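Bath pouf

A bath pouf, also called a mesh sponge, shower puff or bath ball, is a washing accessory made of thin plastic netting gathered into a rounded bundle. It is used with liquid soap or body wash, which the netting works into a lather.

Construction

The netting is usually knitted as a continuous tube, most often from polyethylene. Lengths of tube are bunched on a frame, tied tightly at the center with cord, and released so that the material springs outward in ruffles. The free end of the cord commonly forms a hanging loop.

Color depends on the number of layers. A pale blue net looks nearly white in a single layer and distinctly sky blue where several overlap — the openings are diamond-shaped and easiest to see at the edges.
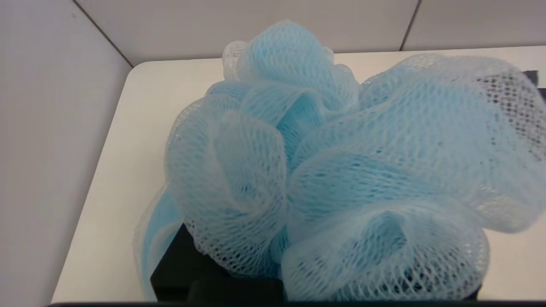
Use and care

The pouf is wetted, loaded with soap and squeezed several times before use. It should be rinsed after washing, shaken out and hung in moving air, as soap residue and skin cells collect in the inner folds. Replacement is generally advised every few weeks, or sooner if the netting smells or the center knot loosens. A pouf that has come untied can be gathered again with string, though it seldom regains an even shape.

See also

Loofah
Washcloth
Sea sponge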